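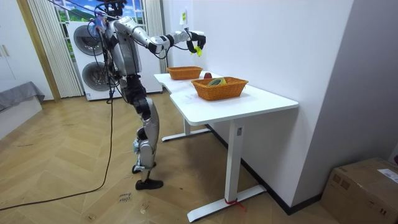
I gave up on perfume for most of my thirties, and it was a bowl of lemons that brought me back. They sat on the counter at Govness, a little soap shop I ducked into one December to get out of the sleet, and the owner scratched one with her thumbnail and held it under my nose. I bought a bottle on the spot! Since then yellow has meant citrus to me — even something as small as that bright yellow thing held up by the wall gets me thinking of lemon peel. Silly, I know, but smell works on me that way.

These days I own 7 bottles and wear 3. Nava is the one for mornings, all grapefruit and something green, and it's gone by lunch. Galtemard lasts right through dinner (and onto my scarf, and into the car). Onard I save for trips, so now one spray smells like train stations to me. 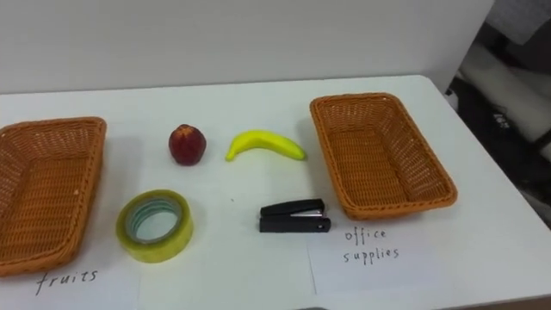
Wicker baskets, fruit and handwritten labels on a white tabletop.

If you're starting out, skip the big bottles. A 30 ml size will keep you going for ages, and you might hate the stuff by summer. I once paid 73 dollars for a fig scent I'd smelled only on a paper strip, and on my skin it turned to wet cardboard. Wear a sample for a whole day first, go for a walk, cook something with onions. I still have the fig one, by the way. It lives in the linen closet, and the towels smell great.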